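Memory Modules, Week Six

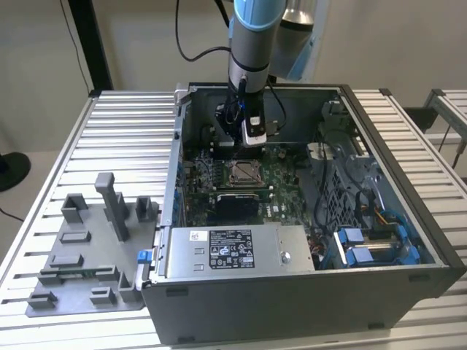
Vusumuzi Rampersad
Student, second year, automation club

We meet on Tuesday evenings in the back lab and this term we have one project, which is taking desktop computers apart with a robot arm. The club calls it Flident. I didn't pick the name.

The computer is an old Dell tower. It lies on its side on the bench with the side panel off, so the arm can come straight down into it. Dell used blue plastic for a lot of the parts you are meant to touch, like the clips for the expansion slots and the drive caddies. That helps a person more than it helps us, but we do use the blue when we line things up by hand at the start of a session.

My part is the memory. The slots are next to the processor socket and there isn't much room between the two. The gripper is wider than my hand feels when I do the same job, and the cable from the wrist hangs down into the case as well. On Tuesday I spent most of the session on the approach angle. I had it coming in too far toward the socket bracket, so I moved the start point over and slowed the last part of the descent.

The force limit is still a guess. We had it at 50 and the arm kept stopping early. At 66 it stops less. I would like to try it on a bare board before going higher, and Yazzie has one we can borrow if we give it back by the end of October.

To the left of the tower is the fixture plate. It is 3D printed, gray, and has pockets and holders for the parts. This is version 2. The first one had shallow pockets and small boards slid out of them when the bench got bumped. There is a little green board in one of the front pockets now. I want the tall post moved farther back in the next print, but that means changing the file and printing the whole plate again, so it may wait.

We log every attempt. The sheet has 600 rows and a lot of them say "stopped" with no reason given – I am guilty of this too. From next week the reason column has to be filled in before the next run starts.

Still to do: graphics card, then the drive caddies. The power supply comes last. I also need to charge the label printer.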